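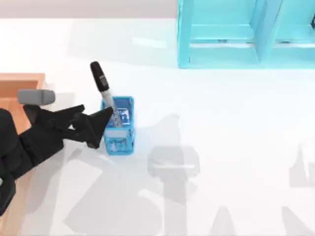

The Return of the Handwritten Letter

In December, the mail room at Barkside receives more personal letters than in any other month of the year. Most are short. Many are written on plain paper, in ballpoint, by people who had not sent a letter since childhood.

The Barkside Correspondence Society was founded to pair residents of the town with writers elsewhere. It began with 37 members and now has 159, ranging from schoolchildren to retired engineers. Each member agrees to write at least two letters a month, by hand, and to answer every letter received.

Tahira Rana has directed the society for four years. She attributes its growth to the pace of the exchange. "A letter gives the writer time to consider what is worth saying," she said. "Our members tell us that they begin composing days before they sit down."

The rules are few. Typed letters are returned to the sender. Members may write in pencil, though the society asks that they press firmly, as several older readers have trouble with faint gray script. Gifts and money may not be enclosed – a pressed leaf or a newspaper clipping is permitted.

Cost remains a concern. Postage has risen, and the society now covers stamps for any member under 18. The Hwang Fund, a local charity, pays for envelopes and has agreed to continue its support through next spring.

The society also keeps an archive. Letters donated by members are stored in flat boxes and sorted by year, and visitors may read them by appointment. Among the most requested is the Batodov collection, a long exchange between two sisters who wrote chiefly of gardens, weather and the price of butter. Neither sister ever missed a reply, although one letter took roughly a year to arrive.

New members are accepted each spring and fall. Application forms are available at the front desk and must be completed by hand.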